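Geduld mit den Händen

Im Februar war ich zum Tag der offenen Tür bei Jitovo eingeladen, genauer gesagt hatte meine Nichte eine Einladung und keine Lust, also fuhr ich. 38 Minuten mit der Regionalbahn, dann noch ein Stück zu Fuß am Kanal entlang, und ich gebe gern zu, dass ich mit einer gewissen Skepsis ankam. Man hat ja in den letzten Jahren so viele tanzende Maschinen gesehen, dass man beinahe müde davon wird.

In der Halle hatten sie ein paar Wohnräume nachgestellt, mit Teppich und Fliesen und allem, was eben herumliegt, wo Menschen leben. Es waren bestimmt 60 Besucher da, und die meisten standen erst einmal dort, wo es Kaffee gab. Ich bin gleich nach hinten durchgegangen, zu Noémie Marchand, die dort die Hände betreut. So stand es auf ihrem Schild: »Hände«. Ich fand das wunderbar. 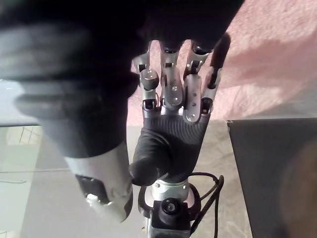

Roboterhand in der Vorführung bei Jitovo: geriffelte schwarze Handfläche, Fingerglieder aus Metall.

Frau Marchand erzählte, das Greifen sei das Langsamste an ihrem Beruf. Ein Handtuch, eine Tasse, ein Schlüsselbund — jedes Ding will anders angefasst werden, und was wir als Kinder irgendwann zwischen Sandkasten und Küchentisch lernen, muss hier Versuch für Versuch zusammengetragen werden. Allein für das Aufheben eines Geschirrtuchs hatten sie 223 Durchgänge hinter sich, und sie war mit dem Ergebnis, sagte sie, »halb zufrieden«. Ein älterer Herr neben mir fragte, wann man so etwas kaufen könne. Sie lachte freundlich und gab ihm kein Datum.

Genau das hat mich für sie eingenommen. Ich habe vor Jahren einmal eine Vorführung der Firma Prisico besucht, da lief alles wie am Schnürchen, mit Musik und Nebel, und hinterher wusste ich weniger als vorher. Bei Jitovo durfte man zusehen, wie jemand nachdenkt, an einer Schraube dreht, wieder nachdenkt. Ich stand bestimmt eine Dreiviertelstunde dort (mein Kaffee war längst kalt) und habe mich keine Minute gelangweilt.

Nun wird gern gesagt, solche Tage seien Werbung, und natürlich sind sie das auch. Trotzdem meine ich, wir sollten mehr davon haben, und zwar von der unfertigen Sorte. Wer über Maschinen in der Pflege oder im Haushalt mitreden soll — und das werden wir alle müssen, ob wir wollen oder nicht —, der sollte einmal aus der Nähe gesehen haben, wie mühsam so ein Finger gebaut ist und wie viel Arbeit in einer Bewegung steckt, die wir beim Frühstück gar nicht bemerken. Man fürchtet sich danach weniger und man glaubt auch weniger, beides kann nicht schaden.

Gegen 11 Uhr kam eine Schulklasse herein, und es wurde laut und sehr lustig. Ich habe meinen Platz geräumt, ungern, und auf dem Rückweg am Kanal meine eigene Hand auf- und zugemacht wie ein Dreijähriger. Meiner Nichte habe ich abends davon erzählt, und beim nächsten Mal will sie nun doch selbst hin.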